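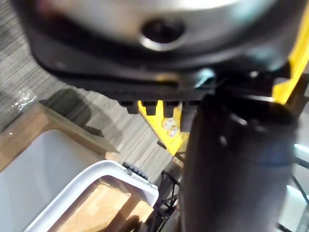
Mar 18, 2019

Burnari Opens Its New Repair School in Wernden

WERNDEN – Burnari is delighted to open the doors of its evening repair school on Petchrat Street! Classes in lamps, radios and small kitchen appliances start this week, with 30 places in each and a bench for every student. Sign-up began in January, and 544 people have already put their names down, many of them from as far away as Drondach.

Each course runs for 10 weeks and no experience is needed. Tools are provided, and students are welcome to bring something broken from home. A second round of classes will open for sign-up this summer.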